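Textile Conservation and Description
Unit 8: Flatwoven and Knotted Structures in Handmade Carpets

Reading before class: the course packet chapter on structure, and Bakke's notes on fringe and end finishes. Bring a magnifier and a ruler marked in both inches and centimeters.

8.1 Purpose of the unit

By the end of this unit you should be able to examine a handmade carpet from the back, name its basic structure, record its knot density, and write a short structural description that another cataloger could check against the object. Attribution to a place or a workshop is dealt with in Unit 9 and should be left out of the written exercise.

8.2 Warp and weft

The warp is the set of yarns held under tension on the loom. The weft is the set passed across them. In a flatweave the two sets make up the whole fabric. In a pile carpet a third element, the knot, is wrapped around the warps and held in place by rows of ground weft.

Record the warp first. It can be read at the fringe if the fringe is original. Note the fiber, the number of plies and the direction of spin and ply. Yarn spun so that the fibers slant like the middle stroke of the letter Z is Z-spun; the opposite slant is S-spun. A yarn described as Z2S is made of two Z-spun singles plied in the S direction. Hand-spun wool is commonly Z-spun, though there are regional exceptions and you should read the yarn each time.

A sewn-on fringe tells you nothing about the warp. Look for a line of stitching where the fringe meets the body of the carpet. If one is present, read the warp from the back instead, at a worn spot or along a broken edge.

8.3 Flatweave structures

Weft-faced plain weave. The weft is packed down until the warp is fully hidden. Pattern is made by changing weft color.

Slit tapestry. Each color area is woven back and forth within its own boundary. Where two areas meet along a vertical line, the wefts turn back around neighboring warps and a slit is left. Long slits weaken the fabric, so weavers often step the boundary or use diagonals. Hold the piece up to a window to find them.

Interlocked tapestry. Wefts from adjoining areas link with each other between warps. In single interlock the two faces look alike. In double interlock a ridge forms on the back, and the piece has a clear right side.

Dovetailed tapestry. Wefts from both sides turn around a shared warp. The color boundary looks toothed at close range, and the join is thicker than the cloth around it.

Weft wrapping (soumak). A pattern weft is wrapped around groups of warps, usually forward over four and back under two. The surface shows slanting rows, and loose ends are normally left on the back. 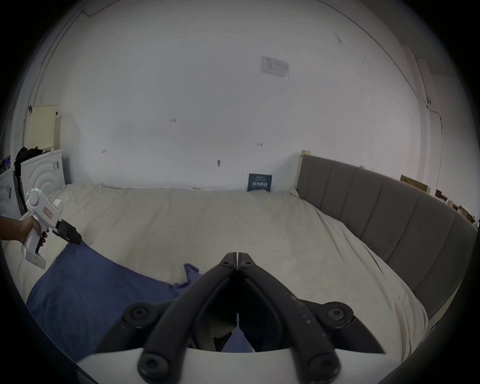 Students often confuse soumak with embroidery. The test is whether the wrapping was done while the ground was being woven. In soumak the wrapping rows run strictly parallel to the ground wefts and never pierce a yarn. An embroidery needle will split a warp or weft sooner or later, and under magnification the split can be found.

8.4 Knot types

Symmetrical knot. The yarn passes over two warps, and both ends come up between them. On the back, each knot shows as two bumps of equal size, unless one warp is depressed.

Asymmetrical knot. The yarn circles one warp completely and passes behind its neighbor. One end comes up between the pair and the other comes up outside it. The knot may open to the left or to the right. To decide which, fold the carpet along a row of knots and look at the base of the pile. Stroking the pile also helps: it will lie to one side as well as downward.

Jufti knot. Either type above, tied over four warps in place of two. It saves labor and yarn and gives a thinner pile. Check for it in plain areas of the field even when the borders are fully knotted.

8.5 Warp depression

When one weft in each pair is pulled tight and the other is left slack, alternate warps are forced into two levels. Describe the result as flat, slightly depressed, strongly depressed, or fully depressed. In a fully depressed structure only one bump per knot is visible from the back. This matters for counting, as set out below.

8.6 Counting knots

Count from the back, along a straight line, horizontally and then vertically. Take each count at three places at least, well away from the edges, and average them. Give both counts before giving the product.

Worked example. Carpet A has 8 knots to the inch horizontally and 15 vertically. Its density is 120 knots per square inch. Carpet B has 15 horizontally and 17 vertically, for a density of 255.

The usual mistake is to count both bumps of a symmetrical knot as separate knots, which doubles the horizontal figure. If your ratio of horizontal to vertical looks odd, isolate a single-knot outline in the pattern and count again from there.

Density is a description of structure. It should not be used in the catalog entry as a measure of quality – a coarse carpet may be exactly what its weavers intended.

8.7 Edges and ends

Record the selvage and the end finish separately. For the selvage, give the number of warp bundles, whether it was wrapped during weaving or overcast afterward, and the yarn used. For the ends, note any plain-weave band, its width, and how the warps are secured. Replaced selvages are very common. New yarn that runs evenly over an area of old wear is good evidence of replacement.

8.8 Written exercise

Choose one of the study pieces, which are listed in the handling file as Dultadell, Wirer, Dafis and Pindness. The names are shelf labels only and have no bearing on origin. Write a structural description in this order: dimensions, warp, weft, pile or pattern yarn, knot or weave type, depression, density, selvages, ends, condition.

Maximum length is 2 pages. Use the abbreviations in the packet and no others. Where a feature cannot be read, write "not determined" and state what you tried.

Exercises go to Mathias Hauser by the end of August. Questions on fringe and end finishes should be sent to Holger Bakke. Study pieces may be handled on the padded tables only, with clean dry hands, and must be rolled pile side out when returned.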